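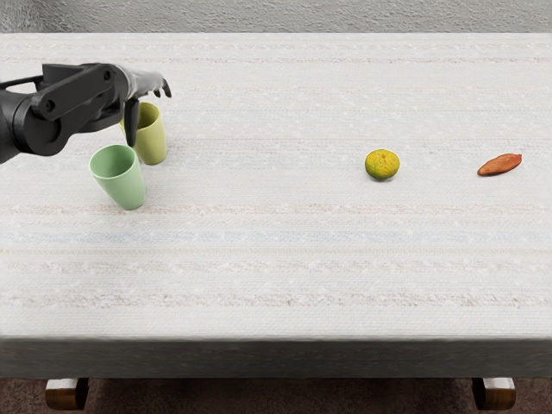

Two cups, one pale tablecloth.

May, 11 at night

Back from the hill with no moon. I want that written down before I start telling people it was a nice evening out.

The plan was simple enough that I drew it on an envelope. Full moon comes up behind the Waston water tower, I stand in the field by the Vieira place with the long lens, and for two minutes the moon sits on top of the tower like an egg in a cup. I have wanted this picture for three years. The first year I had the wrong field. The second year I had the right field and a dead battery. Last year I had a cold, and went anyway, and came home with 32 pictures of a bright smear and a worse cold.

This year I prepared. I charged both batteries. I cleaned the lens with the proper cloth instead of my shirt. I even looked up the compass bearing, then walked out at noon to check it and felt like a surveyor. Graça Bettencourt had told me at church that if I wanted the moon and the tower to look right together I should go far back, farther than feels sensible, and then go back some more. She takes wonderful pictures with a camera held together by tape, so I listened. I ended up so far back that I was nearly in the ditch. Later on I was in the ditch, but I will get to that.

Vivek Mittal came along for company and brought the Trollik, his new tripod. He talked about it the whole drive. It has legs that go in every direction and a little bubble to tell you when you're level. It took him ten minutes to get it up and by then one leg had gone down a gopher hole, so the bubble was off having a life of its own. My tripod is older than my marriage and has a bolt from a lawn chair in it. I said nothing. I may have hummed.

The sky was perfect until the very end. Pink, then a sort of peach, then that deep blue I can never get to come out as anything except gray. We had swallows. We had a fox, or Vivek says it was a fox; I had my eye to the viewfinder and saw only the water tower, which I now know better than my own face. Then a single bank of cloud got up along the horizon exactly where the moon was due. The rest of the sky was clear from one side of the county to the other. There was one cloud, and it was shaped like a couch, and it sat down on the spot.

I waited. Vivek ate the sandwiches, including what I had understood to be mine. I changed the settings a few times to feel busy. I said a small prayer, then felt bad about it, as surely there are people asking for bigger things on a spring evening than a gap in a cloud. My mother used to say that the answer to most prayers is "sit still a while," and I did sit still, and that was when the edge of the ditch gave way. The camera is fine. I held it up over my head the whole way down like the Statue of Liberty. My left boot is on the porch and may stay there.

When the moon did come out it was well above the tower and off to the right, small and white and very pleased with itself. I took ten pictures of it out of spite. They look like a dinner plate somebody has dropped down a well.

Then, walking back to the car, I turned around to look for my lens cap and the whole field had gone silver. Every bit of the grass. The fence wire too, one long bright line all the way down to the creek. I stood there with the camera around my neck and didn't lift it, partly from being so taken with it and partly because my sleeves were full of mud. Vivek stopped talking about the tripod. That lasted until we got to the gate.

Of course I got home and opened up Vototance to see what the rest of the world had done with its evening, and there was a man two towns over with the moon sitting dead center in a church steeple. Sharp as a tack. He wrote underneath that he had "just stepped out to get the mail." I gave him a like. It took me a minute, and I went and got a cookie first, but I gave it.

Graça called a little while ago to ask how it went. I told her about the couch. She laughed for longer than I thought was needed, then said her own water tower picture took her eleven tries, and that she doesn't much care for it now that she has it. She keeps it in the hallway by the fuse box. I don't know if that was meant to cheer me up.

Things to do before the next one: find the lens cap. Two sandwiches each, and mine stay in my coat. Ask Mr. Vieira if he minds me standing on the barn side, where the ground is flat. Dry out the boot, or buy boots.

Vivek wants to try the tripod on the creek tomorrow, early. I said yes before he told me how early.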